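Printed Paper Towels: The Gallery
Posted 09/01/2023

Welcome to the paper goods corner of the Gisanside kitchen pages! Plain white towels are fine, and I buy plenty of them, but a printed roll left out on the counter makes me happy every single time I wipe up a spill. I started this page in April with two rolls (a Galli lemon print and a Calteo rooster border) and it has been growing ever since. Click through, enjoy, and send me yours.

First up in the new batch is the kitchen utensil print. I love a whisk on a paper towel! Thin dark lines, little touches of yellow and orange, slotted spatulas going every which way, and that quilted embossing behind it all. The teal-blue band around the roll sets the colors off so nicely.
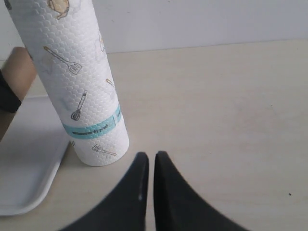

Cirnia writes that she won't use the first sheet of any printed roll until she has looked for the spot where the pattern starts over, and that on her last one it took three sheets. She also wants to know if anyone saves the bands. I do! They go flat in a recipe book, and I have about 60 of them now.

A few tips if you want to join in. Stand the roll up near a window, turn it until you like the drawings facing you, and leave the wrapper band on if it's a pretty one. Seasonal prints are very welcome, and so are napkins.

Next batch: fruit prints, plus a fall leaf pattern I've been saving since last year and still can't bring myself to open.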